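# Notes on the dish stacking planner, October

The Skollside planner has now been moved to its second version. The main change concerns how it decides which dish to take next. The earlier release chose the piece nearest to the gripper. The new one ranks every visible piece by its estimated width and by whether anything rests on it, and plans both arms together.

Translucent plates remain the hardest case for the perception module. Depth readings pass through the material, and the rim is often the only dependable edge.

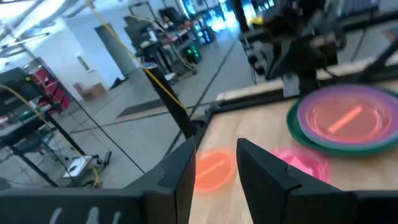 Chanida Nilsuwan asked whether a colour mask would be enough by itself, given that the dishes differ so plainly in hue. We tested this on 1,046 stored views. The mask found the pieces well but merged those that were nested, so it is now used only to propose regions.

Arm coordination is handled by Asora, our scheduling layer. Each arm reserves a volume above the table before it moves, and the other must wait or replan. The reservation is released after 175 milliseconds without motion - a value we may yet shorten.

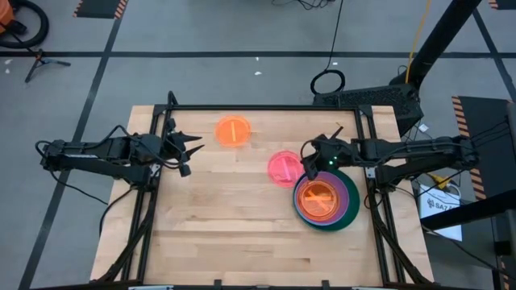 Could the waiting arm not prepare its next grasp during that time? Levente Szénási raised this, and the request is reasonable. It requires the planner to hold two candidate states, which the present interface does not allow.

The fixed views are calibrated separately from the wrist views, and the two are merged before ranking. 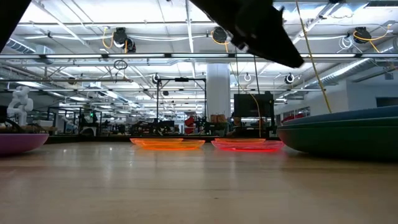

*Dishes on the table, with the gripper above.*

The configuration files will be revised next.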